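Imthorpe Plates

README for the plate portion of the Imthorpe tableware set

Contents

This folder covers the plates only. Bowls, cups and flatware have their own folders and their own READMEs. There are 434 clips in the plate folder, of which 417 are labeled. The remaining clips are in the subfolder called unlabeled and should be left out of any totals until Urszula Lis has gone through them.

The activity is everyday table work: picking plates up, setting them down, spreading them out over the table, gathering them again. There is no food on the plates at any point in the set.

The plates

Two colors are used, gray and teal. The grays have a speckled glaze, and on some of them you can see fine rings in the well when the light comes across at a low angle. The teal is a muted one and reads as mint green in some clips and closer to turquoise in others. It is all labeled teal. Please don't add a second color name for it -- we had "mint", "aqua" and "teal" in the first round and Marichka Vakulenko spent most of a week in June merging them.

Gray is labeled gray whether it looks dark, silver or pale. The same plate can look like all of these within one clip.

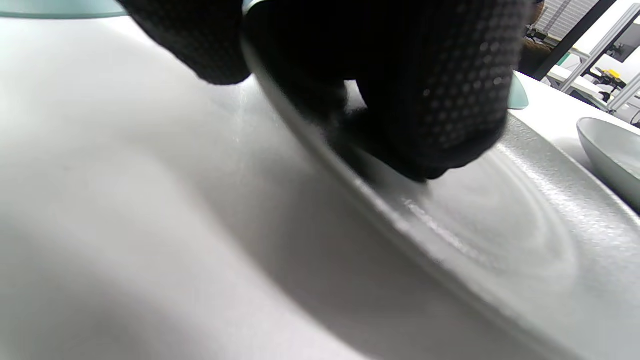 Gray plate gripped at the rim and tilted. Label: gray, held, tilted.

Labels

Each plate in a clip gets a color, a state and a position.

color: gray or teal
state: flat, tilted, on edge, or held
position: near, middle, far, left, right (more than one allowed)

A plate can be held and tilted, or held and on edge, at the same time. Use both. "On edge" means the plate is close enough to upright that the rim is most of what you see. Anything between that and flat is tilted. Annotators agreed on flat nearly every time and on tilted much less often, so treat the tilted labels with some care.

A plate that is mostly covered by another plate or by an arm still gets a color label if any of its rim is showing. If the color can't be told from what shows, write unknown and move on.

Overlap

Low views are the hard ones. Plates that are well apart on the table line up one behind another when seen from near the surface, and the rim of the front plate hides a good part of the next one back.

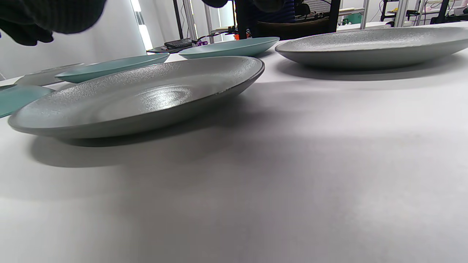 For these clips we label overlap as seen, in a separate column called overlap_view. The column called overlap_real is for plates that are touching or stacked on the table, and it was filled in from the higher view of the same clip. In 80 clips the two columns disagree. That is expected and doesn't need to be reported.

Shadows are a smaller problem. The table is white and the shadows under the plates are soft and wide, so outlines drawn by hand tend to run over on the shadow side. Kastriot Karagiannis redrew the worst of them. Outlines should stop at the glaze.

The table and the room

The tabletop is plain white. The floor behind it is gray carpet, and an office chair, a utility cart and some computer equipment can be seen past the far side in the wide views. None of that is labeled. Teal things in the background, such as bags, are not plates and were the most common false hit when we ran a simple color search over the set. 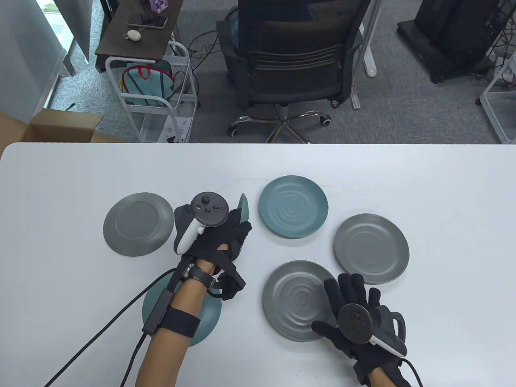

Wide view with gray and teal plates on the table, one teal plate held on edge.

Known problems

- Left and right were swapped in 5 clips in the first release. Fixed in this one.
- The position label "middle" was used loosely before the guide was rewritten. Florêncio Louro is checking the older clips.
- File names that begin with Flidia are from the bowl folder and were copied in by mistake. They can be deleted.

Corrections go to Teresa Sowa at Kondasside. Put the clip name in the subject line.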